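**Vemora ware** is a type of glazed tableware made in and near Holavville, a river town known for its potteries. The name comes from the Vemora clay beds north of the town. Most of the output is bowls, with smaller numbers of cups and lidded jars.

## History

Potters worked in the Holavville area before the town had a road. Early pieces were brown storage jars, fired in shared kilns and sold at the October market. Table bowls became the main product after the Chae kiln opened on the east bank. At its peak the kiln fired 2,000 bowls in a single load, and the town had 24 workshops. Most closed when cheaper factory dishes arrived. The Chae kiln is now a museum, and 4 workshops remain in business.

## Clay and glaze

The clay is pale gray when dug and turns off-white in the kiln. It is aged over one winter, then thrown on a wheel. Bowls are fired twice, with the glaze applied between firings.

Traditional glazes get their color from small amounts of iron. With little air in the kiln, the iron gives a soft green. Blue glazes came later and use cobalt. Glaze often pools or thins at the lip, so rims can differ in shade from the walls. 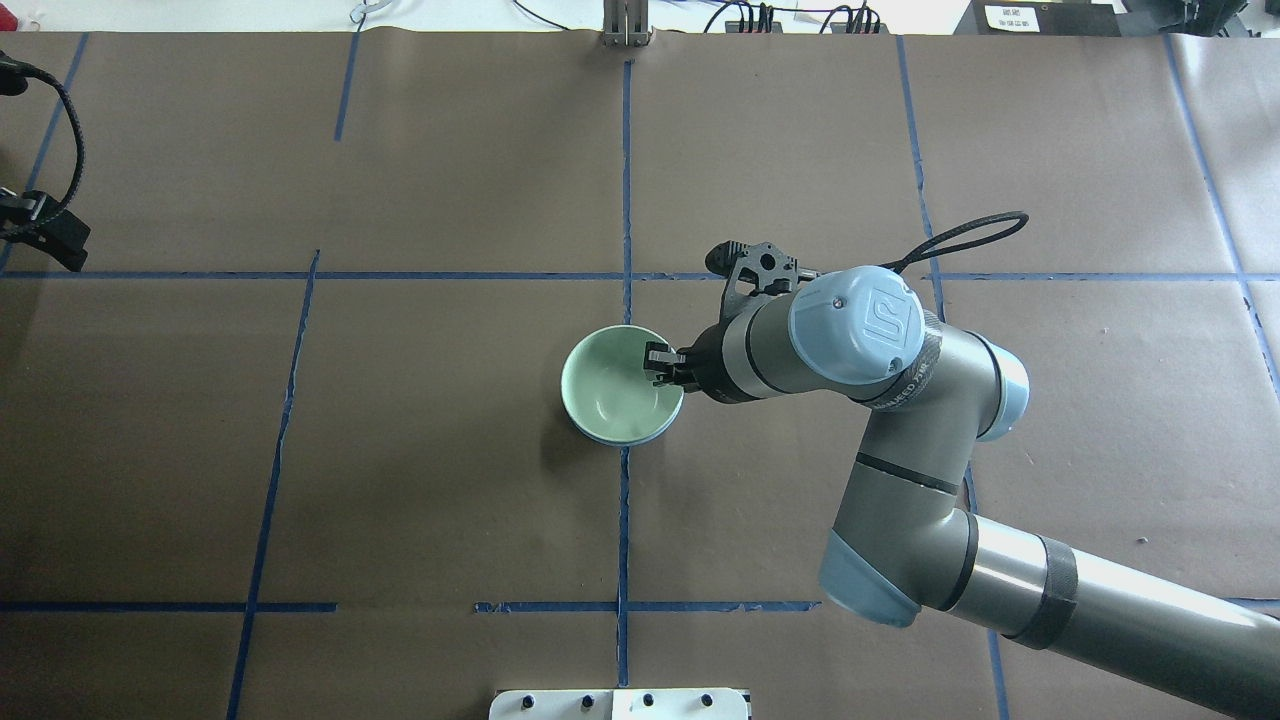
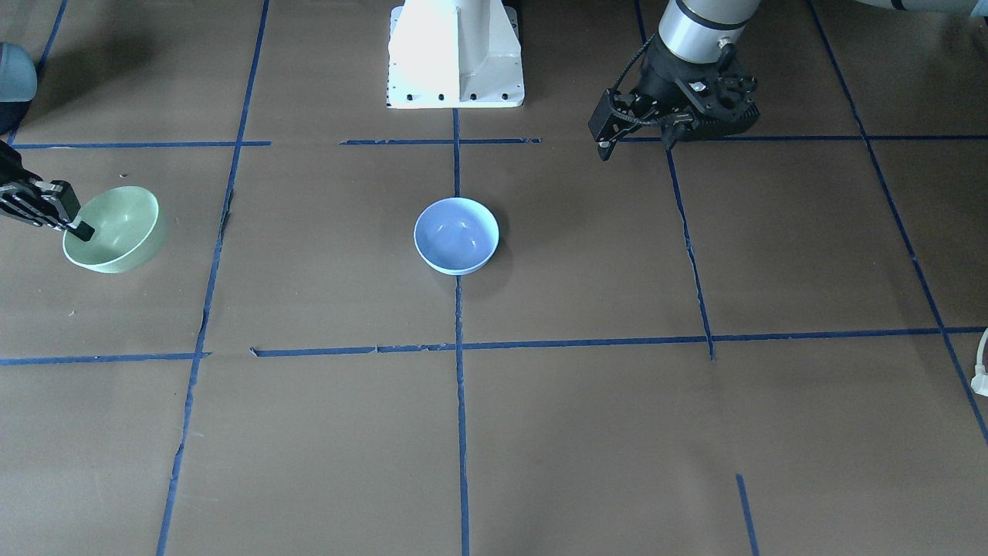
*Glazed bowls in pale colors on brown paper marked with blue tape.*

## Use and collecting

In Holavville the bowls are used for rice, soup and stewed fruit. Older pieces carry a thumbprint on the foot in place of a maker's stamp, which makes them hard to date. Xinyi Shen's catalog of the Primbridge collection sorts them by the shape of the foot, and most dealers follow her system.

## See also

- Celadon
- Stoneware
- Chae kiln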